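Equipment Planning Meeting — Minutes

Hallance Field Services, Altley workshop
April, 9:30 a.m., small meeting room

Present: Josefina Cáceres (chair), Noemi Serra (minutes), bench lead, purchasing, IT, stores
Apologies: site manager, Lagos office

1. Minutes of the last meeting

Accepted with one correction. Item 4 should have read "replacement finger sets," not "replacement grippers." Noemi has fixed the file copy.

2. Matters arising

Purchasing has the revised Skolport quote. It is the same as the first one except that delivery is now a separate line. Stores asked whether the pallet would need the rear dock. It will, and the dock has to be booked by whoever signs the order.

The electrical check on bench two is done. The report is in the shared folder. One outlet needs to be moved to the other side of the pillar before anything else goes on that wall.

3. Second arm for the port testing bench

The bench lead went over the request. The current arm handles network adapters for the port check: pick up, present to the bench, plug, read the link, unplug, put down. Lagos wants its returned adapters tested at Altley from the summer on, and the first batch is set at 2000 units. The bench lead does not think one arm can take that on top of the normal work without running into the evening.

Three ways forward were discussed.

Buy a second arm outright. Purchasing prefers this. The money would come from this year's equipment line, and the unit would be the same model as the one we have, so spares could be shared.

Lease for the length of the Lagos work. Josefina asked for this to be priced. Purchasing said the lease terms seen so far leave wear parts with us, and that fingers and cables are most of what we spend on the first arm anyway. IT added that a leased controller would have to be wiped before return and somebody would need to be given the time for that.

Keep one arm and add a late shift. The bench lead is against it. Stores would have to stay open too, and that cost is not in the figures.

No decision on buying or leasing today. The group did agree that the late shift should be dropped from the paper. Purchasing to bring a lease price and a purchase price side by side, both with delivery and both with a year of wear parts.

4. Wear parts and consumables

Present stock of patch cables for the bench is low. The bench lead asked for 228, which covers the Lagos batch with some over for breakage. Josefina asked why the number was not rounded. It is what the supplier's carton sizes come to. Approved at 228.

Finger sets: the bench lead would like two spare sets on the shelf at all times — one for each arm if the second arm goes ahead. Purchasing will ask Skolport whether the textured strip can be bought separately from the molded finger. If so, the budget line can come down. Until there is an answer, the line stays at $200 per set.

Trays: stores can supply these from existing stock. Nothing to buy.

5. Handling of two-port adapters

The bench lead raised this because it affects which fingers we order. The Lagos units include adapters with two ports in the same face. The grip has to be on the sides of the box so that both ports stay clear for the plug. The standard fingers can do this, and the bench lead does not see a need for the narrow type in the Skolport catalog. 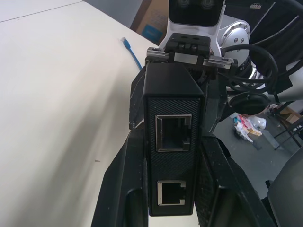 Two-port adapter held between the gripper fingers, both Ethernet ports clear.

Noemi asked if the narrow fingers should stay in the budget as an option. Agreed to take them out. They can come back as a separate request if a smaller product turns up.

6. Floor space

A second arm would need its own table, and the only wall long enough is the one past the pillar. The shelving there would go to the stores side. Stores accepts this as long as the move happens before the Lagos batch arrives and not during it. IT needs one new network drop on that wall and has put $100 against it for parts. Labor is in-house.

Josefina wants a marked walkway on the floor plan before she signs anything. The bench lead will redraw it.

7. Any other business

The label printer at goods-in is jamming again. Stores will try a different roll before asking for a new printer.

IT reminded everyone that quotes should go in the shared folder and not be left in email.

8. Actions

Purchasing — lease and purchase prices side by side, delivery and wear parts included
Purchasing — ask Skolport about the finger strip as a separate part
Purchasing — place the order for 228 patch cables
Bench lead — new floor plan with walkway marked
IT — parts for the network drop, once the plan is signed
Stores — date for moving the shelving
Noemi — send the Lagos office a copy of items 3 and 5 and ask for a delivery date for the first batch

Meeting closed at 10:40 a.m. Next meeting when the prices are in. Noemi will send the invitation.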